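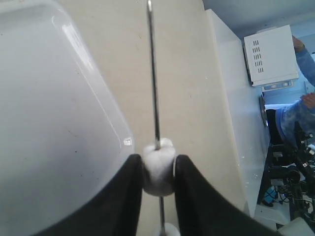
4.2 What sellers choose to say about outdoor space

We turn now to the part of the listings that gave us the most pleasure to read, and also the most trouble to code, namely the sentences about decks, yards, porches and the like. Of the 1,018 listings gathered for the Clallum market, a good many say something about the outside of the house, and they say it in wonderfully different ways. One agent will write "fenced yard" and leave it there, while the next will spend four lines on a plum tree and the evening light (we grew rather fond of the plum tree).

Our first codebook treated all of these as a single yes-or-no item. Annelore Kuhlmann, who coded the February listings, soon found that this hid a difference that matters a great deal to buyers: whether the space is private or shared. A shared courtyard in Wurik and a private back garden in Mamo both came out as "yes," although anyone who has tried to keep a dog in a rented duplex will know how far apart those two things are. We therefore split the item and went back over the 200 listings that had been coded by then. The second reading changed the code for 64 of them, mostly in Wurik, where older row houses often share one gate and one strip of grass.

Figure 5. Fingertip grip on a white, fluffy ball threaded on an upright metal rod.

The wording also shifts with the age of the home. Newer houses tend to be described by size and surface, so we read of patios and square footage, and older ones by use, with talk of gardening, cookouts and room for a swing set. We had expected price to explain most of this, and it does explain a little, but within Barka the pattern holds for cheap and expensive homes alike. It may be that agents simply find it easier to picture a life in a yard where somebody has already lived one, though our data cannot settle that, and we would be glad to see it taken up with interviews. Parking, which many agents tuck into the very same sentence, is treated separately in Section 4.3.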